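[munano-sleep] Re: Waking at 4 and the sleep diary

From: Kiran Bajpai
To: munano-sleep list
Date: Tuesday, January 21, 2025 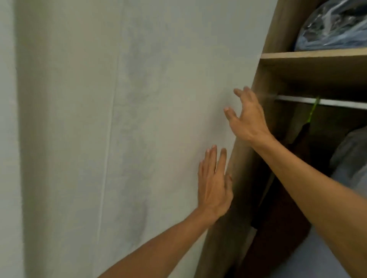 Grey panel and wardrobe

Dear Hiyori, dear all,

Thank you for your message, and I am sorry that my answer is slow. I wanted to read my own old diaries first, so that I would not write something from memory which is wrong.

Hiyori Yokoyama wrote:
> I have kept the sleep diary for 2 weeks now. I fall asleep
> without trouble but I wake at four almost every night, and then
> I start to think about work. In the morning I am in a bad
> mood and I write a bad score for the night, even when I see
> afterwards that I slept more than six hours. Kofi said in the
> Ludbridge group that the mood score should be written in the
> evening and not in the morning. Is this correct? And do
> other people look at the clock when they wake up? I cannot
> stop doing it.
>
> Hiyori

About the first question. I believe Kofi is correct, but there is a small misunderstanding. In the form we use there are two scores. The first is for the night, and this one you fill in after breakfast. The second is for the mood of the day, and it belongs to the evening. In the old form both were in the same box, and many of us filled them in together at seven in the morning, when everything looks worse than it is. If you have the old form, please ask Setsuko Minami for the new one. She sends it also by post.

When I mixed the two scores, my diary said that I had bad nights and bad days always together. After I separated them I found many days which were quite good after a short night. This surprised me. I am not a doctor and I do not want to say what it means for another person, but for me it was a relief, and I became less afraid of the evening.

About the clock — yes, I looked at it too, every time. I calculated how many hours were left, and after this calculation I was completely awake. My nurse at the Iwasaki practice advised me to turn the clock to the wall and to leave the telephone in the kitchen. For the first week I was angry with her. I bought a simple alarm clock without a light, and I still have it. In the diary I now write only "woke once" or "woke twice" and I guess the time. She told me that a guess is good enough.

For the thoughts about work I have no perfect answer. I keep a notebook in the other room, and if I am awake for a long time I get up, write down what worries me, and sit in the chair with a dull book until I am sleepy. I keep the lamp low. Kaede Sekiguchi does the same but with knitting, and she says that a scarf made at night has more mistakes in it.

One more thing, because you did not mention it: do you drink coffee after lunch? I did, and I was sure that it had no effect on me. I stopped for a month, and in the diary there was a difference, although not a very big one. Green tea also counts, unfortunately.

If the early waking continues, or if the low mood stays with you for most of the day, please speak to your doctor and do not wait for the next meeting. Take the diary with you. Mine looked at it for a long time and asked better questions than before.

For those who asked off the list: the February meeting is again in the small room at the Brida centre, and it begins half an hour later than usual. The archive of the list is working again. It has 2,506 messages, and if you search for "early waking" you will find 134 of them, so Hiyori, you are in large company. I recommend the ones from Kofi Atinga about shift work, even if you do not work in shifts.

Please tell us how the third week goes. I will read it, also if it is only one line.

With kind regards,
Kiran

--
munano-sleep mailing list
To leave the list, write to the list address with the word "leave" in the subject line.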